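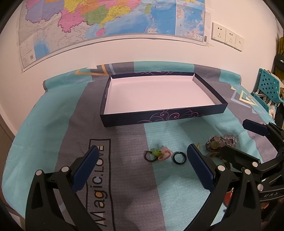 Chapter 4 is about putting small things into boxes, a subject most students believe they mastered before they could tie their shoes. The drawers of the nation suggest otherwise. Every household has small objects with no agreed address, and every household has bought a container for them at least once, usually in a burst of optimism after the holidays. The dark blue tray with the pink and lavender scrolls has reached the most promising point in any container's career: it is empty, it is open, and a small cluster of items is lying on the cloth beside it. What goes in, in what order and on whose authority will occupy us for the next 30 pages.

Chapter 3 dealt with large storage, meaning wardrobes, linen cupboards and the garage. Large storage goes wrong slowly and in plain view. You can watch a garage fill for years, and the car parked in the driveway through a whole winter is a fair measure of how far things have gone. Small storage goes wrong in an afternoon. A tray set out neatly at breakfast can hold two dead batteries, a foreign coin and somebody's retainer by supper, and no member of the household will recall contributing.

4.1 What counts as a small item

For the purposes of this course a small item is anything you can pick up between finger and thumb and put down again without looking. The second half of the definition matters more than the first. A kettle is seldom mislaid. A spare button is mislaid the moment it is admired.

Students sometimes ask whether size should be given in centimetres. Earlier printings did this, with a limit of 10 centimetres on the longest side, and the result was a great deal of measuring and very little tidying. Pens were a particular sore point. We have dropped the limit, and instructors who miss it are welcome to reinstate it in their own classrooms and take the complaints.

Small items fall into the following working groups, which will be used throughout the chapter:

Daily. Handled most days, such as keys, lip balm and transit cards.
Occasional. Needed a few times a year and always in a hurry. Passport photos and the good scissors belong here.
Orphans. Parts of something else, whose something else has not been identified.
Sentimental. Of no use, and you may not throw them out.

The fourth group is the one that breaks friendships. We return to it in section 4.5, after you have had some practice on paper clips.

4.2 The surface comes first

Before anything enters a tray, it has to be laid out where it can be seen. A table will do. So will a bed, with the advantage that you cannot go to sleep until you have finished. Spread a cloth if the surface scratches, or if the items are likely to roll.

A plain cloth is easier to work on than a printed one. Bold prints are cheerful, and they are also very good at hiding an earring. If the only cloth you own is covered in bands, triangles and lettering, work in a patch at a time and run the flat of your hand over each patch when you think it is clear. Your hand is less easily charmed than your eye.

Light matters too. Work by daylight where you can, or turn on the overhead fixture and put up with how it makes the room look. Lamps throw long shadows, and a long shadow is a fine hiding place for a safety pin, which you will locate later in your sock feet.

4.3 The Flestine study

Much of what we teach about small storage goes back to a modest piece of work carried out in Flestine, a town whose other contribution to domestic science is a recipe for boiled icing. Households there were each given the same shallow tray and asked to keep it on a flat surface near the front door. They received no instructions, a condition the authors of the study called "natural use" and the participants called something else.

When the trays were inspected in June, 65 per cent held at least one thing the household could not name. Several held smaller containers, and one of those held a further container with nothing in it. The most common item was a key. The second most common was a key that fit no lock in the building.

A follow-up in Vusach used trays fitted with dividers. Dividers helped for a while. Compartments meant for coins stayed mostly coins, and compartments meant for keys stayed mostly keys, but the leftover compartment in each tray took on a character of its own and began to annex its neighbours. Readers who have lived in shared accommodation will recognize the process.

Two rules of thumb came out of the Vusach work, and both have held up well. Leave some 30 per cent of any open tray bare, so that a newcomer can be seen arriving. And never label a compartment "Misc."

4.4 Choosing the tray

A tray for small items should be shallow enough that nothing in it can lie underneath anything else for long. Deep boxes are for blankets. A pale interior shows up dark objects and crumbs, and a decorated exterior does no harm provided you are not paying for it by the swirl. Lids are discussed in Chapter 5, at the length they deserve. For the present, do without one. A lid lets you stop looking, and looking is most of the method.

The Rirkance method, popular in older manuals, calls for a separate tray for each member of the household. It works nicely in homes of one. In larger homes it leads to the practice known as tray drift, whereby the contents of the least defended tray increase overnight.

The Shemweta method uses a single tray, emptied completely onto a cloth at regular intervals and refilled from nothing. It is tedious and it works, and it is the method you will be examined on.

Before you read on

Find one container in your home that you have not emptied since you moved in. Tip it out onto a table or a bed and sort what you find into the four groups from section 4.1. Write down the orphans. Bring the list to class, and leave the orphans at home. We have tried it the other way, and the department still has a drawer of them.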